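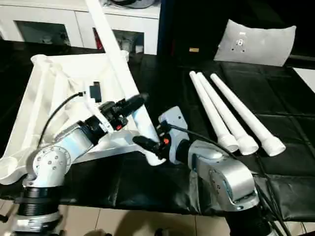
*White legs and a seat panel waiting their turn on the black padding, Ojo workshop, Clamden.*

2022-05-15

The kettle at Ojo has been on twice before we get to furniture at all. First there is the matter of the parking in Clamden (bad, and worse since April), then the question of whether I take milk, and then a long and very happy detour about a garden chair her aunt owned, which blew off a porch and was found in a neighbor's pond without a scratch on it. The woman who runs the workshop has been putting together, taking apart and mending plastic furniture for most of her working life, and she'd like it understood from the beginning that she chose it.

"People assume I wanted to do oak and ended up with plastic," she says, pouring. "I never wanted oak! My father did oak. I spent my whole childhood being told not to put my glass down. Plastic you can put your glass down on, you can put your wet swimsuit down on it, you can leave it out all winter and hose it off, and it's still a perfectly good place to sit."

The piece she wanted to talk about is the Randa, a white seat with four legs that comes flat in a box from a small maker called Drivberg. Ojo has sold and assembled 1,799 of them. She knows the number only from the order book, which she had out on the counter when I arrived, and she seemed a little startled by it herself.

"I couldn't tell you what I had for supper on Friday, but I could put one of those together in the dark. I have done, too. We had the power go out one evening and I had a café waiting on a delivery in the morning, so I sat on the floor by the window and did it mostly by feel."

I asked what goes wrong when ordinary people do it at home, in the light, with the leaflet in front of them. She laughed for quite a while and then took the question very seriously.

"They start on the bare floor, that's the first thing. Tile, or concrete, or that nice new wood they're worried about. White plastic shows everything. You drag a seat an inch across a gritty floor and you'll be looking at that mark for as long as you own it. So put something soft down. We use black padding on the table, and I like it black, I find it so much easier to see what I'm doing with white parts. At home, a dark blanket is lovely. A yoga mat, a bath towel, anything you like as long as you've shaken the crumbs out of it."

After the blanket comes what she calls laying the table. All the legs go side by side, pointing the same way, with the wide feet toward you and the narrow ends away. The seat gets stood up at the back, where it can't be leaned on. She has been known to make customers do this in the shop before she'll let them leave with the box, and she says most of them take it in good humor.

"They're tapered, those legs, so you'd think you couldn't get them the wrong way around, and yet. When you're tired and you've got one under your arm and another between your knees, you can get anything the wrong way around. If they're lying in a row like knives and forks, you reach over and pick up the next one, and it comes to your hand the right way. You don't have to think. I'm all for not having to think."

The frame, with its curved rails and the supports going off at angles, is her favorite part of the whole thing, and she gets up to trace its shape in the air for me with a teaspoon. It's the part customers are most puzzled by when they open the box, she says, and several have telephoned to say they've been sent a piece of some other product.

"It looks like nothing on its own. It looks like something off a boat! You have to let it lie there for a while until you can see which way it wants to be. I tell them to turn it over once, turn it back, and leave it alone while they do something else. Have a sandwich."

She is less patient on the subject of force. There's a shelf at Ojo for pieces that have come back, and by her account most of them came back with the same trouble: somebody got a part started crooked and then, feeling it go stiff, leaned on it.

"A plastic thread is soft. It's rounded, it's a bit uneven when you look closely, it isn't like a steel bolt where everything's crisp. That's fine, it's meant to be like that, it forgives you a good deal. But it won't forgive you a wrench. What I do, and I've taught this to everybody who ever worked here, is turn it backward first. Backward, gently, until you feel a tiny drop. It's like a little step down. Then you go forward, and it runs on as sweet as anything. If it's stiff on the first turn, you've missed it, so come off and go again."

I tried it with a spare jar and lid she keeps under the counter for the purpose, and I'm pleased to report that I felt the drop on my second go. She was very encouraging about it, more than I deserved.

We talked for a time about the insides of molded things, the side that customers rarely look at and that she thinks is much the prettier. She is fond of the thin walls, how they run off straight and then one of them will bend around and make a sort of bowl.

"Somebody sat and worked out every one of those. You could pour the whole thing solid and it would weigh as much as a calf. So you get these little rooms with hardly any wall to them, and it's stiff as you please. I could look at it all day. I like to get right down close, with the light coming across, and look at the edges."

I asked whether all those little rooms fill up with dust. They do, of course, and specks of plastic besides, and she goes over them with a soft paintbrush, never a cloth, which she says only pushes the bits into the corners.
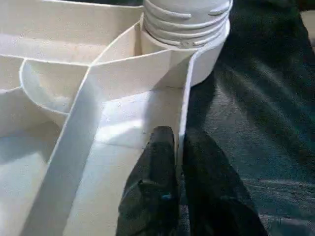
## On spare parts, and keeping things

The other number in the order book that she wanted me to see was 532, the spare legs Ojo has sent out over the years. She's proud of this one, prouder than of the sales, I think. When Drivberg brought out a new version of the Randa with a slightly different foot, she drove over there in the van and asked if she could buy up the old ones, and came home with so many boxes that she couldn't see out of the back.

"My son-in-law thought I'd lost my mind. But a seat with three legs is rubbish, isn't it? And it's one leg away from being a perfectly good seat. I can't stand that. I'd lie awake."

People write to her from a long way off. One family had two Randas that had been through three children and a house move, and they sent her a photograph of the broken leg laid out on a dinner plate with a ruler beside it. She wrote back the same afternoon. It was the old foot, naturally, and she had it on the shelf.

I wondered if white was a nuisance, after all these years of it, and whether she ever wished they'd make a nice green.

"Oh, they did a green! It was horrible. No, I like the white. It goes a little creamy if you leave it by a window, and people fret about that, and they come in asking how to bleach it. I tell them not to. Warm water, dish soap, a soft brush for the underneath, and let it dry upside down so the water runs out of the corners. Don't go at it with anything scratchy. You'll take the matte off and then it'll look greasy forever, and you'll be sorry."

She does have one complaint about the Randa, and she made me promise to put it in. The leaflet shows the seat going on with the whole thing the right way up, and she's been telling Drivberg for years that it's far easier upside down, with the seat flat on the blanket and the mounting holes facing you. They always thank her very politely. The leaflet is the same as ever, so she has started writing "UPSIDE DOWN!" across the top of it in marker before it goes back in the box.

By then the tea had gone cold and there was someone at the door with a folding table that wouldn't fold. She asked them in, told them to put it down anywhere, and went to fill the kettle again.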